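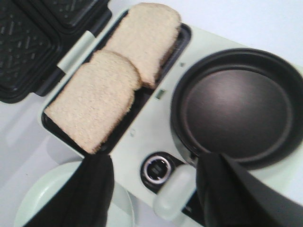

Could the doors open at seven instead, Ermelinda Vilela wanted to know, and could there be a bit more reading and a bit less chatting once they did? She wrote it on the back of an enrolment form in July and I've had it stuck to my monitor ever since. The first bit we did. The second bit we're still working on, and you'll see why as you go along.

So hello again from the Hallance before-school reading room at Fikesow, and thank you for your patience with me getting this to you. You asked for a plain account of how the second term went and where the money's gone, so I'm going to go through it in the order it's sitting in my notebook.

Who's coming

We have 14 children enrolled. When I put in the application I was picturing mostly grades one and two, and what we've got is mostly grade four and up. It makes sense when I think about it (the little ones get walked to school by somebody, the bigger ones get dropped early and hang about at the gate) but it did mean the books I'd picked were wrong for half the room. I'll get to the books.

Attendance has been steadier than first term. It sagged badly in the wet weeks and again when the school had its athletics carnival, when I sat there with a very good book and hardly any company. Apart from that the regulars have been regular, and a couple of them have started bringing younger brothers and sisters, who aren't officially on the list yet. I've given the parents forms. Some have even come back!

What we do all morning

The shape of it hasn't changed much. Kids sign in, choose a spot, read to themselves or to one of us, and at the end there's a shared chapter read aloud by whoever's voice is holding up. Noemí Lozano does most of the read-aloud now and she's a hundred times better at it than me. I do all the characters in the same voice, and I've been told so.

The one real change is that we've stopped using the level stickers. You might remember I was quite keen on those in the application. The older kids worked out in no time flat which colour was the "baby" colour and wouldn't touch it, even when there was a book in there they wanted. Now everything's shelved by what it's about: animals, sport, scary, funny, how things work, and a shelf called "long". The long shelf is surprisingly popular. I think there's a bit of showing off involved and I'm completely fine with it.

Melquiades Mendoza suggested pairing the confident readers with the wobbly ones, and we gave that a go for three weeks. Mixed results. One pair took off like a rocket and still sit together. Most of the others ended up with the strong reader doing all of it and the other one staring out at the car park. We've gone back to having an adult sit in with anyone who wants help, and I'd need another pair of hands before I tried pairs again.

Is anyone's reading getting better?

I know this is the question you really want answered, so I'll be careful with it. I haven't got test scores for you. The school does its own assessments and those belong to the school and the families, and I don't think it's my place to go asking. What I do have is the reading logs. In first term most of the logs were lists of titles with nothing beside them. This term there are comments. Some are one word ("boring" gets a good run), but some go on for half a page, and one boy has written an alternative ending to a book about a shipwreck in which a great many more people drown.

Aurelio Barajas has his daughter in the room and told me she's reading the cereal packet, the street signs and his phone over his shoulder, and could we please teach her to do it quietly. I'm counting that as a result.

Money

The grant from Susturon came through without any trouble. Most of it went on wages for the early start, same as before, because opening at seven means paying for an extra bit at the front of every session. I shifted $300 out of the printing line and into books when it became clear we'd guessed the ages wrong. I did ring the office about that at the time and was told it was fine as long as I mentioned it here, so I'm mentioning it here.

The books came from Henao, the second-hand place near the station, which let us go through the back boxes before they were priced. We came away with a proper mix, including a whole run of a dragon series with one volume missing in the middle. If you happen to have book seven at home, I have several very anxious readers.

Food is still a small line. It's bread, cheese, milk and fruit, plus the white breakfast maker with the sandwich press on one half and the round pan on the other. We've kept breakfast to the first part of the morning so that sticky hands are dealt with before the books come out.

Insurance went up a little. I grumbled and paid it.

What hasn't gone well

The lighting at the reading end of the room is poor. In winter it's properly gloomy first thing and the kids drag their cushions over to the door end, where it's brighter and also freezing. Hicham Belhaj has lent us two floor lamps and they help a lot, but they have long cords and I spend half my life taping those down. I'd like to sort out something permanent and I'll put a quote in with the next report.

I also said we'd run an evening for parents about reading at home. We haven't. I booked it, hardly anyone replied, and I cancelled. People who drop their kids off at seven are not, on the whole, looking for something to do after tea. I'm thinking of a short version at drop-off, standing up, with coffee, and I'd be glad of your thoughts before I commit to it.

Next term

Same hours, same room. I want to get the younger siblings enrolled properly, find another adult for the busy mornings, and let the kids pick the next read-aloud by vote. They've already started campaigning. There are posters, and the spelling on them is improving.

The receipts are in a separate envelope, including the one for tape. Give me a ring if anything doesn't add up, after nine is best, once the room's packed away.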